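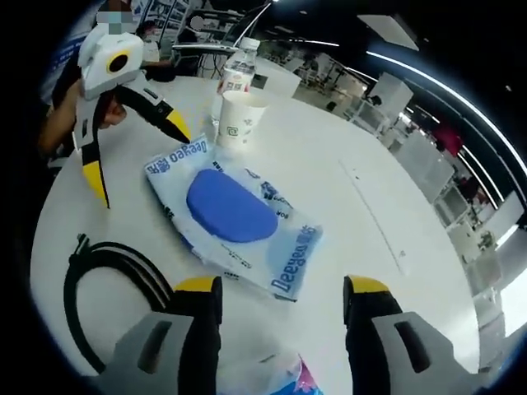
Zwei Handgreifer, ein runder Tisch und die Feuchttücher von Deeyeo.

Brorkik Handgreifer im Test: Was die Robotik-AG davon hält

Unsere AG an der Schule in Nostville hat das Greiferset von Brorkik ein Halbjahr lang benutzt, mit 13 Schülern und sehr unterschiedlicher Geduld. Man führt das Ding von Hand, öffnet und schließt die Finger und macht so dem Roboter vor, was er später allein können soll. Bis dahin ist man selbst der Roboter, und zwar ein mittelmäßiger.

Gut: die gelben Fingerspitzen. Man sieht sofort, wo man zupackt, auch beim Üben zu zweit an einem Tisch. Pappbecher gehen nach 20 Minuten recht sicher, Packungen mit Feuchttüchern sind die nächste Stufe - flach, nachgiebig und beleidigt, wenn man sie am Deckel nimmt.

Weniger gut: das Kabel. Es kringelt sich genau dort, wo man greifen will. Die Anleitung widmet ihm sechs Seiten, dem Kalibrieren eine halbe. Der alte Bikeo war schwerer, ließ sich aber ohne Fluchen einstellen.

Für den Wettbewerb in Bainbridge im September nehmen wir trotzdem den Brorkik. Ein zweites Netzteil gleich mitbestellen.

4 von 6 Schrauben.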